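We use cookies to remember your settings. Accept all | Manage

Workshop notebook, March 10, 2024

Glove foam, third go. Brilliant afternoon! The new palm layer for the keeper gloves finally came out of the press without bubbles along the thumb seam, and I got a whole pair stitched before tea. Cinzia's pattern for the wrist strap is a beauty, by the way (much less pulling across the knuckles, and you can do it up with your teeth).

Ran batch 902 on the ball machine at Lakidstead with Gerardo in goal. Low shots first, then high ones to his left, then he asked for the nasty dipping ones, the daft man. Clean catches nearly all the way through, and he was grinning like a schoolboy by the end.
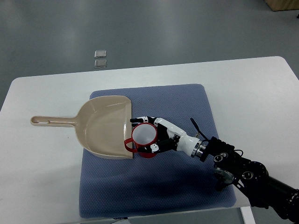 Lino Sanna reckons I'm getting carried away, and that foam this soft will be in shreds by May if the lads train on the Brummont pitch, where the sand gets into everything. He'd go one grade firmer on the fingers and leave the palm alone. Fair point, and I'd like to try it! The old Lurnum pair wore through at exactly that spot, just under the first finger.

So, plan: cut 2 pairs with firm fingers and soft palm, same glue, same strap. Rub test at 2,000 strokes on the coarse belt, dry, then again after a soak. Keep one pair of 902 back, untouched, to compare.

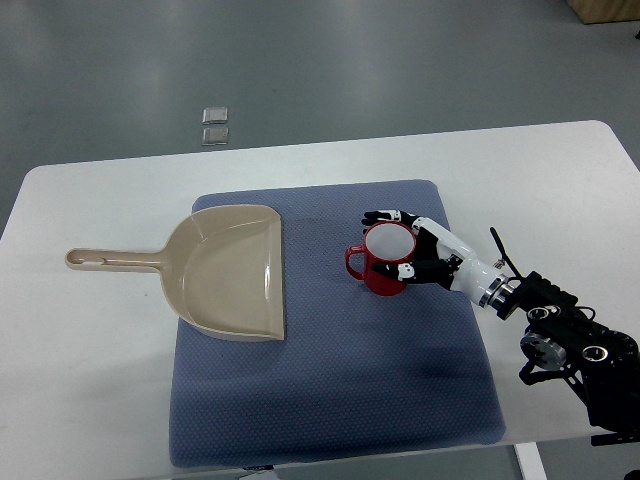 Backhand side needs a look as well. Gerardo punched 3 crosses and said the padding slid towards his little finger each time, so I'm adding a line of stitching between the last two knuckles. Might stiffen it a touch. Kandasamy thread for that, the waxed one, if there's any left on the reel.

Glue pot lid is sticking again. Ask Cinzia for the size 9 pattern before cutting.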